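The schedule is the job: Tharushi Marikar on building a hockey season

By Kamrul Pramanik
Mar 6, 2024

Tharushi Marikar played defense for nine seasons and says she complained about the schedule in every one of them. Three years ago the Ornetti League, a women's amateur hockey league with eight teams spread over a wide area, asked her to write it instead.

"I thought it was a two-week job," she said. "I started in May and sent out the final version in the second week of September. I'd changed it that morning."

The league plays 14 games per team, home and away against each opponent. On paper that is the simplest format there is. The trouble is the ice. Only two of the eight clubs control their own rink time. The rest take what is left after youth hockey, figure skating and public sessions, and in some towns that means a 9:45 p.m. start.

Marikar begins with the rinks and leaves the teams for later. Each club sends her a list of the slots it can get, and she goes through the lists to find the weekends with almost nothing on them. Those get filled first.

"If you put the easy games in first you feel great for a couple of days," she said. "Then you get to the last ten games and there's no ice anywhere, and you take the whole thing apart."

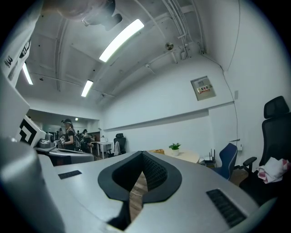
The other thing she looks at early is driving. Before she took over, nobody had added up how far each team traveled over a season. She did it by hand for the previous year and found that the Simia club had covered 2478 miles, more than twice the distance of the team with the lightest load. Part of that is geography. Simia is the farthest north and always will be. But a good share came from single-game trips that could have been paired.

"They drove down on a Saturday, played, drove home, and two weeks later they drove to a rink 20 minutes from the first one," she said. "The players were paying for that gas. Some of them were missing work for it."

She now pairs road games wherever both home clubs have ice on the same weekend. Simia played three such weekends this season. The players did not all like it. A pair of games in under 24 hours is hard on a short bench, and Simia usually travels with 13 skaters.

Piyumi Rathnayake, the team's captain, said the vote in the locker room was close. "The younger ones would play two a day if you let them. I'm 36. The second game of a pair, I'm playing shorter shifts by the middle of the second period, and so is everybody on my line. But I also have two kids, and I'd take one weekend away over two. I voted for it."

Simia lost the second game in all three of its pairs. Rathnayake does not blame the format for all of them. "One of those we were just bad," she said.

Marikar said the results bother her more than they seem to bother the team. She has looked at giving the home side a game the night before as well, so that both benches are equally tired, and managed it once. The other two times the ice was not there.

I asked whether a shorter season would solve most of this. She said it comes up at every spring meeting and that she has changed her mind about it twice. Twelve games would let the league drop the worst late slots. It would also mean that some teams meet only once, and then somebody has to decide who gets that one at home.

"You'd be arguing about it until the playoffs," she said. "And people want to play. They pay their fees and they want the games. I don't hear many players asking for fewer. I hear them asking for better times."

Start times are where she has had the least success. A league rule says no game may start after 9 p.m. if the visiting team has a drive of more than two hours. Clubs can ask for an exception, and this season she granted five. She would like to see the number at zero, but turning down an exception usually means the game is not played at all.

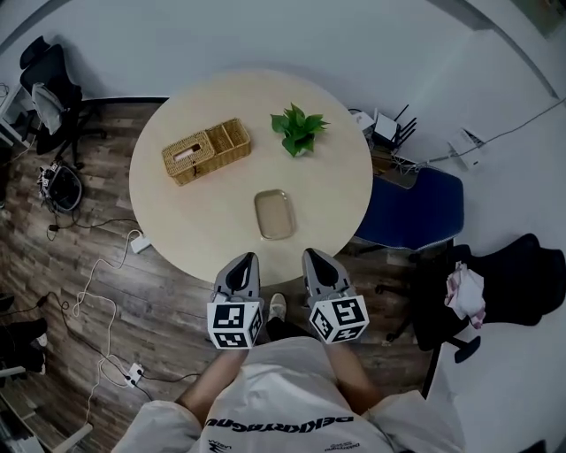 Round table with a rattan tissue box.

The playoffs are a different kind of problem. For the past two years the final weekend has been held at the Fusetti rink, the largest building the league has used, which seats up to 3000. The league books it in December, before anyone knows who will be in it, and pays a deposit it does not get back.

Kasun Thambiah, who runs the rink's calendar, said the women's weekend was a hard sell to his own board the first time. "They asked me what it would draw and I said I had no idea. I told them the dates were empty anyway." Total attendance over the two days last year was 3091. Thambiah called that decent for the building and said the snack bar did better than it does for most youth tournaments.

Marikar was pleased with the crowd but would like to see the final move around. Two clubs have never hosted a playoff game of any kind. One of them, Matubbar, plays in a rink with four rows of bleachers down one side, and she thinks it could take a semifinal without much trouble.

"It would be packed," she said. "You'd have people standing along the glass. I've played in there when it was like that and I'd pick it over a big rink with the upper section closed off."

Thambiah, told about this, said he would be sorry to lose the weekend but would not fight over one semifinal.

Next season brings another change. Ustyna Ivanyshyn, who has assigned the league's officials since before Marikar arrived, wants the schedule a month earlier so she can book referees ahead of the high school leagues. This year she had to cover four games with a crew of two.

"Two can do it, but they miss things behind the play," Ivanyshyn said. "I got emails after every one of those, and the emails were mostly right."

Marikar has agreed to a mid-August deadline. That means asking the clubs for their ice lists in April, when some rink managers have not yet settled their own fall hours. She expects at least two clubs to send a list that says "same as last year," which she will then have to check slot by slot.

She has the first three lists already. Simia's came in first, with a note asking for no more than two paired weekends.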